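Grinholm Makers Fair, 23 March 2023

I drove out to Grinholm for the spring makers fair, which is held in the old Zulden furniture works on the edge of town. Entry was free this year and parking cost $2. Doors opened at nine and I was in by half past.

The hall is one long room with a mezzanine at the far end. Woodwork and reclaimed lumber were on the left, fabric and paper on the right, and the demo tables ran down the middle. A sign at the door said the floor is 3269 square feet. It felt smaller once the aisles filled up.

My first stop was Dornmont Salvage. They take down barns and sell the boards by the foot, and they had bins of offcuts at the front for people who only want enough for a shelf or a set of hooks. I bought a piece of oak for a coat rack. They will plane one face for you if you ask, but the wait was over an hour, so I took mine rough.

Next to them was a stall selling old drawer pulls and hinges, sorted by size in muffin tins. Prices were fair. I found a pair of brass cup pulls to match the ones on my kitchen dresser, and I have been looking for those since February.

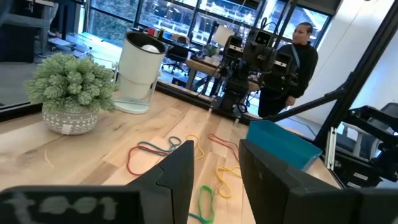
Rubber bands on a wood tabletop.

At eleven I sat in on the block printing session with Tanvir Wickramasinghe. He printed tea towels with blocks cut from scrap pine and a water-based ink, and went over how to space a repeat by marking the hem with pins. His advice for beginners was to wash the cloth first and to use less ink than you think you need. We each printed one towel. Mine is a bit crooked.

Lunch was soup and bread from the cart in the yard. There are only a few benches, so plan on standing.

In the afternoon I went up to the mezzanine to see the Dissanayake paper collection, about 600 sheets of hand-marbled paper kept in flat drawers. You can ask to have a drawer opened. Sheet 1049, a gray and rust comb pattern, was my favorite. Copies of a few designs are sold as wrapping paper at the desk.

I left a little after three. The aisles are wide enough for a stroller, but the mezzanine has stairs only. Most stalls take cards. Dornmont was cash only, and the nearest machine is at the gas station across the road.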